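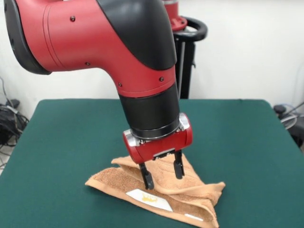

About Findow

Hi, I'm Shayne Tuhiwai, and I run Findow, a small language school in the town of Trakadholm. We teach evening and weekend classes for grown-ups, mostly people who moved here for work or for love and then discovered that the folks at the bakery talk a lot faster than the recordings in the textbook.

I was one of those people! I came over with two suitcases and a phrase book, planning to stay one winter. My first job was in a hotel laundry, where I learned the words for pillowcase, stain and hurry up, in that order. I signed up for a course, sat through months of verb tables, and still couldn't return a pair of boots. So I started meeting up with other learners at my kitchen table (tea, cookies, lots of bad grammar) and we practiced the stuff we needed that week. Calling the dentist. Asking a landlord about the heating. Making small talk with somebody's mother.

That kitchen table group grew until people were sitting on the stairs, and my downstairs neighbor, Tormod Eide, got curious about the noise. Tormod had taught high school for years and had just left his job. He came up to complain, I think, though he says he came up to borrow a corkscrew. Either way he stayed until eleven, correcting everyone's vowels, and by April we had rented a room and painted a sign. The school has two owners to this day, and he and I still disagree about the corkscrew.

How we teach

Our classes have 12 people at most. We tried 15 one fall when we had a long waiting list and I didn't have the heart to say no to anyone, and it was too many. The quiet ones got quieter. We went back to 12 the next term and I've gotten better at saying no.

You'll talk from the first night. Tormod does a bit of grammar at the start, on the board, with his terrible drawings, and then we break into pairs and get going. There's homework but it's the kind you do out in the world: ask a stranger for directions, read the notice in your stairwell, order something you can't pronounce. Then you come back and tell us how it went. Some of the best evenings we've had came out of homework that went badly, like the student who asked for a haircut and came back with bangs.

We have three levels, plus a conversation group we call Tipoki. It's for people who've finished the top level, or who grew up speaking the language at home and feel rusty. Tipoki has no board and no book. Someone brings a topic, someone else brings a cake, and off we go. Last term they spent a whole evening on whether you should take your shoes off at a funeral reception and I had to kick them out so I could lock up.

The word list

Ask anyone who's studied with us and they'll bring up the list. Back in the kitchen days I kept a notebook of words that students had needed and didn't know, with a line about where they needed them. It's now 3,754 entries long and we call it Tilotano, after a word a student made up when she couldn't remember the one for "doorstep" (we've all used it ever since, sorry). Every new student gets a printed copy. It's in no sensible order and Tormod would love to alphabetize it, but I like that "plunger" comes right after "engagement party." Somebody had quite a week.

Coming to see us

New groups start in the fall and again after New Year. If you're not sure about your level, come in and have a chat with one of us. There's no written test, we just talk for a while and work it out together. You can also sit in on one class for free before you sign up, and you're welcome to bring a friend if walking into a room of strangers makes your stomach flip. It did mine.

We're up the stairs next to the shoe repair shop. The front door sticks, so give it a good shove. Coffee goes on half an hour before class and there's usually somebody there early, working on their homework at the last minute.

See you soon!

Shayne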